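Saturday, July 29, 2023

A hundred and one goes at a bottle

The plan for June was 225 demonstrations. I had written the number on the back of an envelope and stuck it to the monitor, where it could look at me. By the end of the month I had 101 recorded and 80 I would be willing to show another person.

For those who came in from the bread posts: I spend my evenings teaching a simulated robot to tidy a simulated kitchen. It has two arms and the manners of a wardrobe. You drive it by hand through a job, the computer writes down everything you did, and once you have enough of these recordings you feed them to a learning program and hope it picks up the general idea. What it picks up first is your bad habits.

The job is called Stevau, after nothing. I name my tasks by mashing the keyboard until something sounds like a small town with a railway station. Stevau goes like this: bring both arms in over the counter, pick up the bottle with the right, hold it steady, clear a space with the left, put the bottle down in the space. Written out like that it takes a line and a half. My first successful run took most of an evening and the bottle finished up facing the fridge, which I allowed, bottles not really having a front.

The kitchen itself comes out of a scene generator I wrote over the winter, called Dirkau (same method). Dirkau shuffles the counter between runs so that the program can't simply memorise where things are. It has firm views on what belongs in a kitchen. There is always a bottle. After that it helps itself from a folder of shapes I collected for another project and never sorted out, so you also get pyramids.
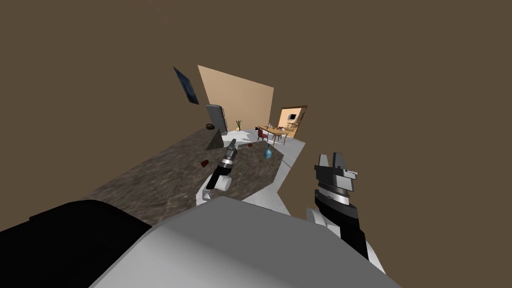

The robot's own view, between runs. Blue bottle near the right end of the counter, pyramid at the far left corner.

I drive from that viewpoint as well, and I've got used to the tilt to the point where I put my head on one side when I sit down. The brown is what Dirkau paints wherever it has run out of world. I did try a pale blue for a week and it made the whole thing feel like a kitchen on an aeroplane, so brown it is.

Most of my trouble this summer has been with the right arm. I am right-handed, so I trusted it, and it got sloppy. When I finally sat down and played the June recordings back one after another, I found that I approach the bottle from the same side every time, with a little pause before closing the fingers, as if waiting for permission. I had no idea I did this. The program did. Trained on the first batch, it sailed over, stopped, thought about its life for a second and closed its fingers. When the bottle was somewhere awkward it did the pause perfectly and then gripped thin air.

So I threw some out. The 21 that went were mostly the very early ones, plus a handful where I had sneezed or the left arm had wandered off on its own business. I kept the ones with fumbles in them, provided the fumble got put right. A recording where the bottle slips and gets caught again is worth several where everything goes nicely, or that is what I tell myself when I slip.

The other thing I changed was labelling. I used to type a note after each run, and the notes are useless. "Good." "Good-ish." "Bottle." There's one that just says "no". Now there are four tick boxes and I have to fill them in before it will let me start again: did it finish, was anything knocked, which arm moved first, would you keep it. I resent every tick, and the spreadsheet has never looked better.

Next is a run of 100 with the approach side picked for me by a dice roll, so that I can't sulk my way back to the old habit. After that I'll retrain and see whether the pause has gone. If it hasn't I may leave it in and call it character.

A couple of you asked about the code. Dirkau isn't fit to be seen yet. The tick boxes are a tiny thing called Kemar and I'll put that up once I've taken the swearing out of the comments.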